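Cernside Robotics Group
Thread: how our street-delivery robot estimates its heading on narrow roads without satellite positioning. Method, results and limits follow. (1/12)

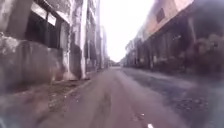 The Ustska project concerns small wheeled robots that carry parcels through old town districts. In such districts satellite positioning is often poor. Walls block part of the sky, and the reported position can jump from one side of the road to the other. (2/12)

Our method uses a single forward camera and the shape of the street itself. On a straight road, the rooflines, wall bases and road edges all lead toward one vanishing point. If the robot can find that point, it can work out which way it is facing relative to the road. (3/12)

Bright sky is usually a nuisance in outdoor vision. In a narrow street it is of some use to us. An overexposed wedge between two dark rows of buildings has two strong borders, and those borders meet close to the vanishing point. The method fits both borders first and then checks the result against the road edges. (4/12)

Blur was our main concern. Fine features such as window corners and door frames are lost quickly when the image is soft, and the loss is worst toward the sides. Long borders hold up better. The method therefore gives little weight to the outer part of the image and none to small details. (5/12)

We tested the method on 471 short runs along straight streets in the Akent district. Each run was driven under remote supervision, with a reference heading taken from a surveyed track. Runs were made in the morning and again in the late afternoon. (6/12)

Result: the median heading error was 2 degrees. The feature-matching method we used before lost its estimate entirely in 211 of the 471 runs. The new method lost its estimate in 24. (7/12)

Most of those 24 failures fall into two groups. In the first, a tall vehicle or a tree covered one roofline for most of the run. In the second, the sky and a pale facade were so close in brightness that the border between them could not be placed. We do not yet have a good answer to the second group. (8/12)

One limit should be stated clearly. The vanishing point gives heading only. It does not tell the robot how far it is from either wall, and it does not detect obstacles. Those tasks remain with the wheel sensors and the short-range scanner — the new method does not replace them. (9/12)

Curved streets are also outside the present scope. A bend gives the sky wedge a false tip, and the estimate drifts toward the inside of the curve. The software now flags this case and falls back to wheel odometry until the road straightens. (10/12)

The processing runs on the robot's own computer, and no video leaves the vehicle during a run. Recordings kept for study are reviewed before release, and any footage in which a face or a license plate can be read is removed. (11/12)

The next round of trials begins in November with our partners at Inthanon, on steeper roads. Slopes will test the assumption that the camera stays level with the ground. The report and the evaluation code will be posted to the Ustska project page once internal review is complete. (12/12)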